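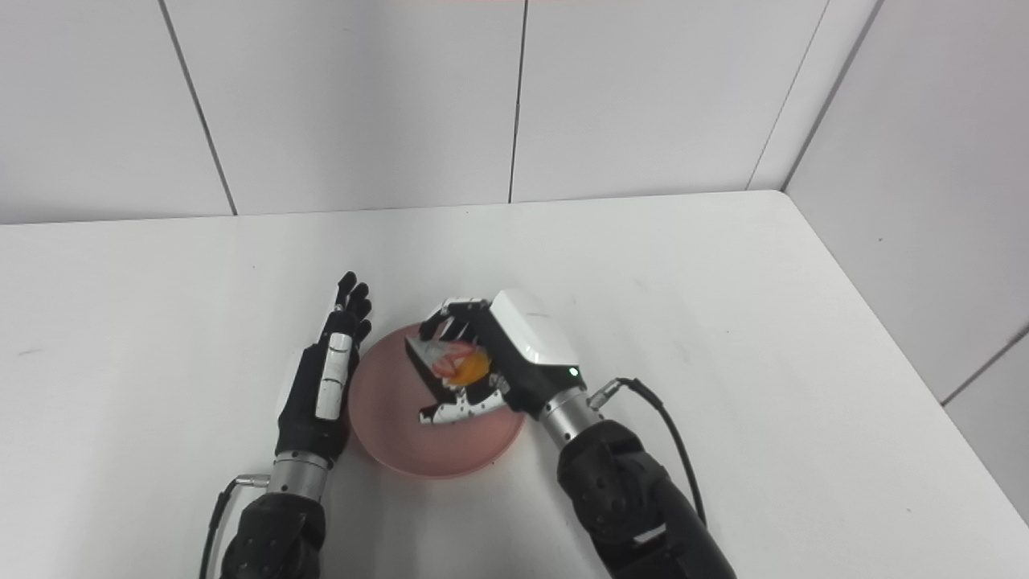 ## 4.2 Claims against the Surasow training center

Figure 3. Slice and pink plate, two views (second view below).

The Surasow case began when 16 former trainees filed suit against the center's owner, Koval. By the time the court set a filing deadline in June, the number of plaintiffs had grown to 88. Most claims concerned wages held back during training, and a smaller group concerned injuries that were never reported.

Koval first asked for each claim to be heard separately. The court refused, and the parties moved to mediation. Adom Nyarko, counsel for the largest group, argued for a shared fund with fixed payment levels - a model used earlier in the Drumum case. 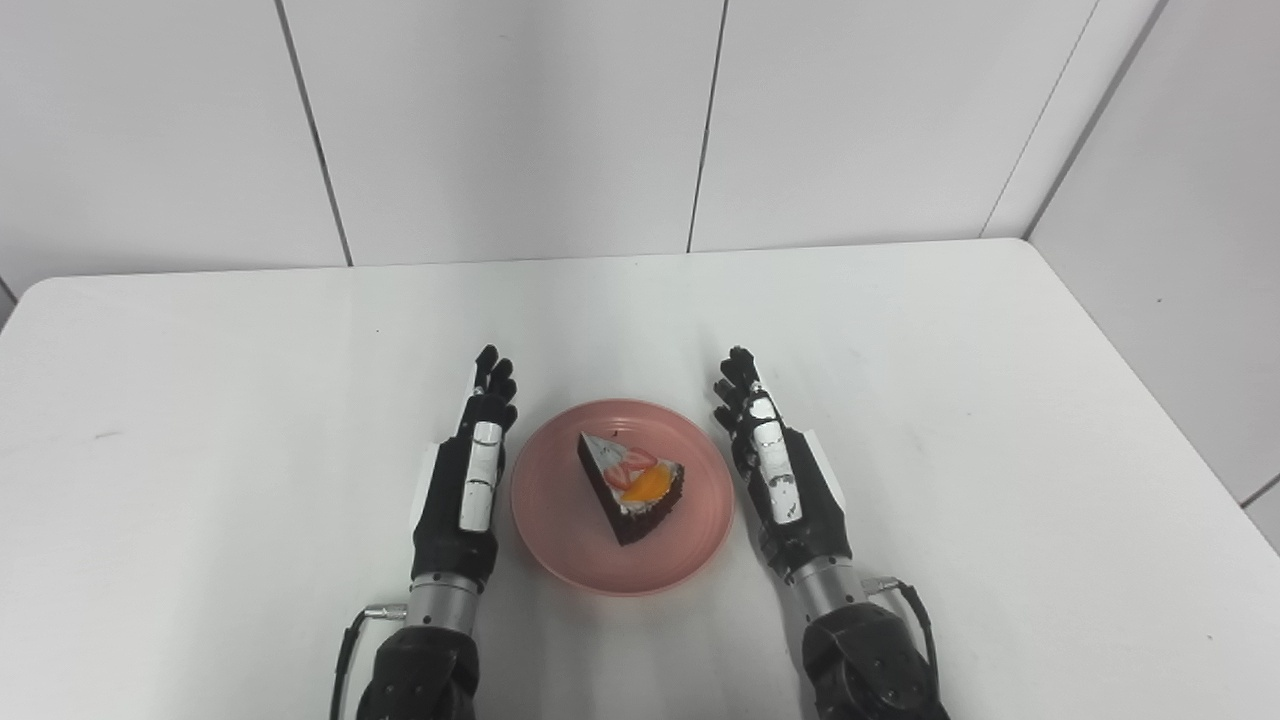

The fund was divided into two parts. Some 90 percent went to plaintiffs already named in the suit, and the rest was held for later claims. Payment levels depended on length of training and, for injury claims, on medical records. Plaintiffs had 40 days to object to the level they were given.

We read the settlement terms alongside those from Jivport, where no money was held back for later claims. People who came forward there after the deadline had to file new suits. Section 4.3 compares the time to payment in both cases.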